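Keeping Your Author Copies (and Everybody Else's Books) in Good Shape at Home

Posted 7/1/25

When my second novel came out I had 75 author copies delivered to my front hall, and by November a good third of them looked like they'd already been read in a bathtub. Curled covers, dinged corners, one whole box that smelled like a basement (it had been in the basement). So I've gotten fussy! These are the things I do now with the books I sell at readings and the ones I just plain own.

Start with where the boxes go. Off the floor, always, even if it's only on a couple of scrap boards. I had mine sitting right on the concrete and the bottom layer drank it all up. A bedroom closet on an inside wall is lovely if you can spare one. The garage isn't, and neither is the attic, and I know that's where you were going to put them.

Pack them flat or standing straight up with the spines against the side of the box. Never leaning! A paperback that leans for a summer stays that way. If the box isn't full, crumple plain packing paper into the gap until nothing slides when you tip it.

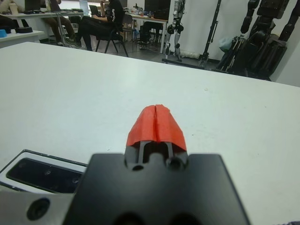 Two padded fingers, closed at the tips.

Curled covers can be talked down most of the time. I put a sheet of clean white paper inside the front and back, stack the books with the spines going opposite ways, and set a heavy cutting board on top with my big Farooqui dictionary on that. Then I leave it alone for a week. I peeked after two days the first time and had to start over.

Sticker goo comes next, and I have opinions. Warm the price label with a hair dryer on low, keep it moving, and peel from a corner so slowly you get bored. If there's still tackiness, dab it with a ball of the sticker itself. On a glossy cover I'll use a tiny bit of Zestent on a cotton ball, but try it on the back first, down low, and don't go near a matte cover with it. I ruined a signed Asif Jafri that way and I still think about it.
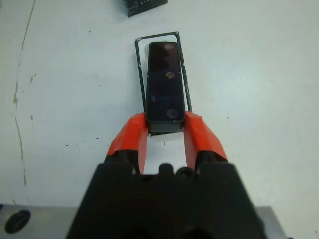

Pulling a book off a tight shelf is where most spines get hurt, and I did it wrong for forty years. I hooked a finger over the top and yanked. What you want is to push in the books on either side, just a little, and take hold of the middle of the spine with your thumb and fingers. A grip way out at one end, like those orange fingers have on the long black device up there, leaves all the rest of the length sticking out past your hand, and with a fat hardcover that's a lot of weight on a small bit of cloth. For anything over 442 pages (my own doorstop, thank you) I use two hands and put one underneath.

Dusting: hold the book shut tight, spine up, and brush the top edge away from the spine with a soft paintbrush. I do one shelf at a time with the radio on. A feather duster only moves the stuff next door.

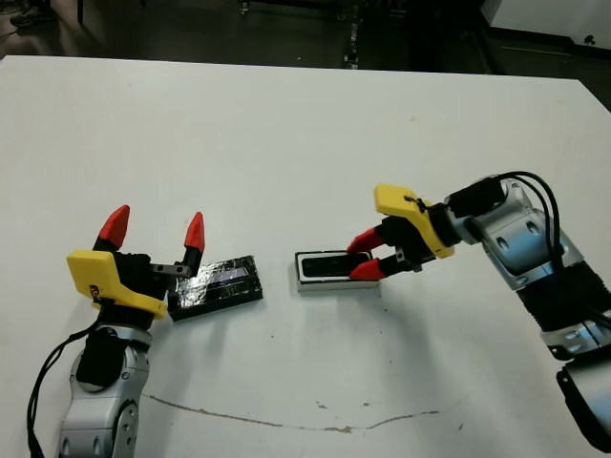 Mailing a signed copy

Let the ink sit before you close the cover. I give mine 19 minutes because that's one load in my dryer. Tuck in a scrap of tissue anyway. Then the book goes in a plastic sleeve, then between two pieces of cardboard cut a hair bigger than the cover all around, and tape the cardboard to itself, never to the book. My friend Svyatoslav Didenko skips the cardboard and swears by padded mailers from Amham. Well, I've received his books, and the corners were mush.

Write the name on a sticky note before you sign! I've spelled "Kathryn" four ways now and every wrong one came out of my own pocket. 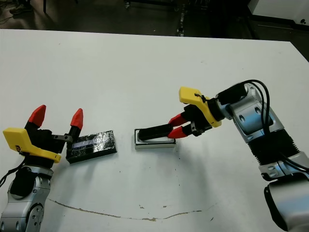
FILED UNDER: SHELVES & STORAGE

One more thing, about musty books. Stand the book open like a fan in a big lidded tub, with a bowl of baking soda beside it (beside, please, no sprinkling between the pages) and shut the lid. Change the soda every few days. My old Meteo almanacs took 13 days and came out smelling like almost nothing, though the one with the green cover had to go around twice. If you see fuzz or spots that look alive, keep that book bagged and away from the others until you've decided whether you really need it.

Next time I'll get into bookends, and why I've quit using bricks.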